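4.3 Préparation d'un bouillon de légumes concentré (programme Mijotage long)

Cette section s'applique au cuiseur Kanden équipé de la cuve de grande capacité. Pour la cuve réduite, diviser toutes les quantités par deux et conserver les durées indiquées.

Révision du 2021-04-06 - texte établi par Noemi Morelli pour Prokus. Les quantités de sel ont été abaissées par rapport à la version de mars.

Ingrédients

Carottes épluchées : 585 g
Oignons jaunes : 309 g
Vert de poireau, lavé et tronçonné : deux poignées
Céleri branche : trois côtes
Gros sel gris : deux cuillerées à café
Poivre noir en grains : 12 grains
Laurier : une feuille
Eau froide : jusqu'au repère inférieur de la cuve

Remarque : le chou, le navet et le brocoli ne conviennent pas à ce programme. Leur goût domine après la deuxième heure et ne s'atténue plus.

Mise en route

1. Vérifier que la cuve est sèche à l'extérieur avant de la placer sur la plaque chauffante. Une goutte d'eau sous la cuve suffit à déclencher l'erreur de sonde.

2. Couper les oignons en deux sans retirer la première peau. Les poser face coupée contre le fond de la cuve, sans matière grasse.

3. Sélectionner Saisir, puis la température la plus haute. Laisser colorer huit minutes, couvercle ouvert. La face coupée doit être brun foncé, sans odeur âcre.

4. Ajouter les carottes en rondelles épaisses, le céleri et le poireau. Remuer avec la spatule fournie. Les ustensiles métalliques rayent le revêtement.

5. Verser l'eau froide, ajouter le laurier et le poivre. Ne pas saler à ce stade.

6. Fermer le couvercle, soupape en position ouverte. Sélectionner Mijotage long et régler la durée sur trois heures.

Attention : ne jamais dépasser le repère supérieur de la cuve. Le bouillon mousse pendant la première demi-heure et peut obstruer la soupape.

7. À mi-cuisson, ouvrir le couvercle en l'inclinant vers l'arrière et retirer l'écume à l'écumoire. Refermer sans modifier le réglage. Le décompte reprend automatiquement.

8. En fin de programme, saler, remuer et attendre dix minutes avant de filtrer.

Filtrage et réduction

9. Placer le tamis Lomar sur un récipient résistant à la chaleur. Verser en deux fois. Ne pas presser les légumes - le bouillon deviendrait trouble et légèrement amer.

10. Rincer la cuve, y remettre le liquide filtré et sélectionner Réduire, couvercle ouvert. Compter quarante minutes pour un bouillon de table, une heure et quart pour un concentré à congeler.

11. Peser le résultat. Avec les quantités ci-dessus, le bouillon de table donne environ 1,517 kg. Un poids nettement supérieur indique une réduction insuffisante ; prolonger par tranches de cinq minutes.

Caution particulière pour le concentré : rester à proximité de l'appareil pendant le dernier quart d'heure. Le niveau baisse vite et le fond peut attacher. 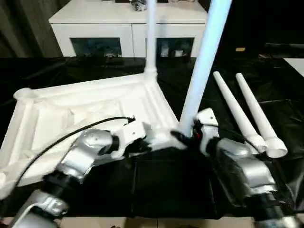
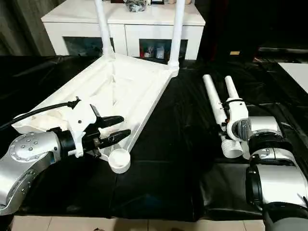

Conservation

12. Refroidir rapidement en plongeant le récipient fermé dans un bain d'eau glacée, puis placer au réfrigérateur. Consommer sous trois jours.

13. Pour la congélation, répartir le concentré dans des bacs Bettencourt à petits compartiments, remplis aux trois quarts. Démouler une fois pris et transférer en sachet. Un cube se dilue dans un grand verre d'eau chaude.

Remarque : le bouillon de table se congèle aussi, mais prend beaucoup de place. Le réduire davantage avant la mise en bac.

Anomalies courantes

Bouillon pâle : coloration des oignons insuffisante à l'étape 3. Le défaut ne se corrige pas après coup.

Bouillon trouble : légumes pressés au filtrage, ou ébullition trop forte. Filtrer de nouveau à travers un linge fin humidifié.

Bouillon trop salé : sel ajouté avant réduction. Allonger avec de l'eau non salée et réserver à la cuisson des céréales.

Arrêt du programme avant la fin : couvercle resté ouvert plus de cinq minutes à l'étape 7. Relancer Mijotage long pour la durée restante.

Pour le nettoyage de la soupape après cuisson, voir la section 6.1.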